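Workshop > Notebook > July

Two-arm cell, July entry: clearance rules and the start check
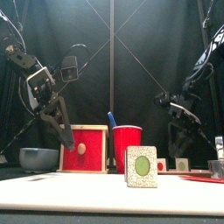 Left gripper near the knob of the red box, right arm over the small cards.

Spent the morning on the rule sheet for the two-arm cell. The version we had was written when the cell had one arm, and it shows. Half the lines say "the arm" with no side given. Rewrote those first. Every line now says left, right or both.

Rule 1 is the start check. Both grippers must be clear of all objects before motion is enabled. The old text said "clear" with no value. I argued for a number and lost; Rundel runs a visual check and has had no trouble with it, so the sheet follows Rundel. The operator looks along the table from the front, then from the side. Two views, same person. If a finger tip hides any part of an object from one view, the other view decides.

Rule 2 is knobs and handles. The approach to a knob is a separate step with its own speed limit, and the fingers do not close until the arm reports that it has stopped. This was implied before. The round knob on the red box is a fair test of it because a small sideways error puts one finger on the front panel. I have set the approach limit to 400 in controller units. The free-travel limit stays at 786. Mollel uses a single limit for everything, which is simpler to audit but makes long sessions drag.

Rule 3, shared space. Only one arm may be in the middle zone at a time. The other holds position on its own side, fingers down, and is not to be parked over an open container. I went back and forth on fingers down. Fingers level would leave more room under the hand, but the wrist pose needed for it puts a bend in the cable that I don't like. Fingers down, then, with a height check. Pultimow asked whether the middle zone should be marked on the table. No. Tape marks show up in the camera views and people forget to remove them. The zone is defined in the controller file and printed in the log header.

Rule 4 is cables. Run a hand along the full bundle of each arm at start of day, power off. Any loop near a camera housing must stay out of that camera's view through the full wrist range. Check at both ends of the range as well as at rest. The old sheet had this under "housekeeping," where it got skipped. It is now ahead of power-on.

Rule 5 took most of the afternoon. Layout of objects. Wording as it stands:

5.1 Tall or light items that tip easily (cups, upright cards) are placed after heavy ones.
5.2 An item standing in a cup counts toward the height of the cup. The marker in the red cup is the case I had in mind.
5.3 Cards must stand without being held and must face the same way at the start of every run.
5.4 Reflective items are allowed but must be listed on the run sheet.
5.5 Nothing may be added to the table between the start check and the end of the run.

5.4 is weak. A shiny metal container gives the depth reading trouble at some angles, and "listed" does not fix that. Left it in because the Rurkitz draft has the same wording and I would sooner differ from them on purpose than by accident. Note to raise it at the next review.

5.5 will be unpopular. People like to nudge a card that looks crooked. A nudge means a new start check, no exceptions.

Ran the stop test at 3:40 pm. Left arm 261 ms from button to standstill, right arm 358 ms. Both inside our limit. The gap between them is larger than last month and I do not have a reason for it. Could be the brake, could be the load setting in the right arm's file, which still lists the previous gripper weight. Corrected the file but did not repeat the test, so the figures above stand as taken.

Open items:
- Repeat stop test with corrected load setting.
- Decide who signs the sheet when two operators share a session.
- Rule 3 needs a line on what happens if the holding arm faults while the other is in the middle zone. My preference is stop both.
- Old sheet still pinned by the door. Take it down.

Recent entries
Gripper pad wear, second check
Reading the Rurkitz draft
Log headers: what to keep
Emergency stop placement, again

Contact | Copyright Workshop Notebook | Back to top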